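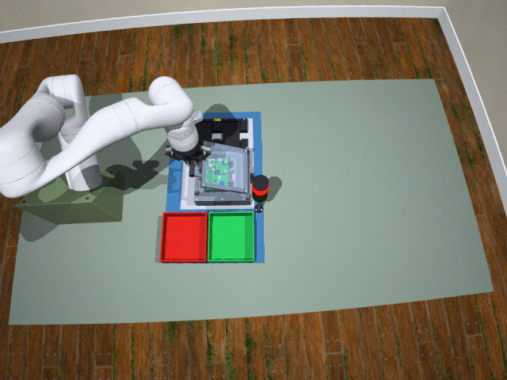 DARNON LETTERPRESS FAIR RETURNS THIS JULY WITH MORE TABLES AND A LATE OPENING

For immediate release
Jan 22, 2026

Darnon. The Darnon Letterpress Fair is back this July, for its ninth year, and bookings for tables open today. Two days, one hall, a lot of ink. Organiser Fasura Press has confirmed that the fair moves out of the school gym it has used since the start and into the old Trernus grain store by the canal. Bigger floor, better light, and a proper loading door at last.

There will be 14 working presses on show, up from nine last year. Most are small hand presses, the sort that will go on a kitchen table if the table is a good one. Three are big iron machines that need a forklift and a dry morning. Visitors can pull their own print on any of the small ones. Aprons provided, old shoes advised.

"We ran out of room two years ago and then just carried on anyway," said Mercy Mollel, who runs the fair for Fasura. "People were queueing past the bike racks with wet prints in their hands. The grain store gives us space to hang things up to dry and space to stand about and talk, and that's what most people come for."

New for this year is a late opening on the first evening, until nine. Quieter, no school groups, bar run by the canal café. Separate ticket, same price as the day one.

What's on, in short: type sale in the side room both days. Paper stalls along the canal wall. Lino cutting for beginners, morning and afternoon, booking needed. Bookbinding table — drop in, no booking. A swap shelf for spare ink, rollers and odd bits of furniture (the printing kind, please, somebody brought a chair last time).
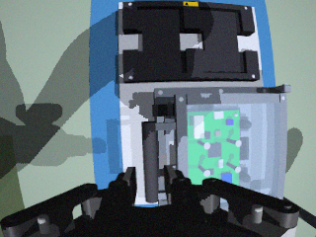 Fair Bulletin, No. 12, page 3

The type sale deserves a few more words. Palaniappan Type, the family foundry that shut its casting room last spring, is selling off the last of its stock through the fair. Cases of metal type, mostly text sizes, plus wood letter in larger faces, some of it chipped, all of it usable. Prices will be marked on the case. No holding back items by phone or email, and dealers get in at the same time as everyone else.

Raghavendra Chettiar worked in that casting room for most of his life and will be at the sale table on both days. He is also giving a talk on the first afternoon about how a fount is made, from the first drawing to the last wrapped parcel.

"I have been asked many times to write it all down and I never have," he said. "So come and ask. Bring a piece of type if you have one at home and don't know what it is, and I will try to tell you."

The talk is free with a day ticket but seats are limited. Sign up at the door. It will be recorded and put on the fair website afterwards, if the sound is any good.

There is also a small exhibition upstairs, put together by Lakshmi Kulkarni, of posters printed in Darnon between the wars. Dance nights, seed sales, a lost dog, two elections. Several have never been shown in public before, and a few were found lining drawers in a house clearance. Kulkarni is still looking for more and would like to hear form anyone with old local printing in the attic, in any state.
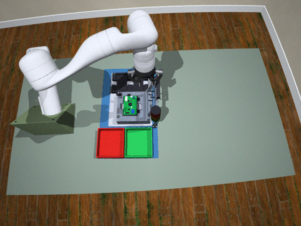 Lenders will be named on the label unless they'd prefer not to be. Everything goes back within a month of the fair closing, by hand if it's local. Please don't post anything fragile without ringing first.

Getting there: the grain store is a ten minute walk from the station, flat all the way along the towpath. Parking is poor. There's step-free entry by the loading door and a lift to the exhibition floor. Dogs are welcome outside but not in the hall.

Stallholders: full tables and half tables are available, and the form is on the website from this morning. Anyone who had a table last year gets first refusal until the end of next month, after that it is first come first served. Stallholders bringing a press must say so on the form, with the weight — a guess will not do this time, the floor has a limit. Deepika Rajan is handling all table bookings and will reply within the week.

Day tickets go on sale in the spring. Under-12s go free. Prices are held at last year's level.

Press day is the morning before the fair opens. Interviews with Mollel and Chettiar can be set up in advance, and high resolution scans of six of the posters are availble on request.

Press contact: Dinesh Thomas, Fasura Press, Darnon. Please put "Letterpress Fair" in the subject line.

ENDS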